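4.2 Work at the washing station

The second site was the grooming and bathing room of Surkuseck, where towels are folded, carried and replaced many times in one shift. Before the project, this part of the work was not written down anywhere. The workers learned it by watching an older colleague, usually for 2 weeks.

To prepare the automation, the hand movements of the workers were recorded with markers on both wrists (Figure 3). Silvana Camargo, who coordinated the shifts, asked that each session stay under 20 minutes, and we kept this limit.
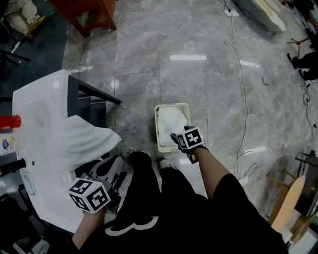 Figure 3. A worker with a cube marker on each wrist, next to the basin. The right hand holds the edge of a tray with a folded towel.

In the interviews, the workers spoke less about losing the job than about the rhythm of it. Arlindo Paiva told us that he began to notice how often he bends down — before, he did it without thinking. Two colleagues feared that the recordings would be used to compare their speed. After this, the management agreed in writing that no individual times would be kept, and participation increased in July.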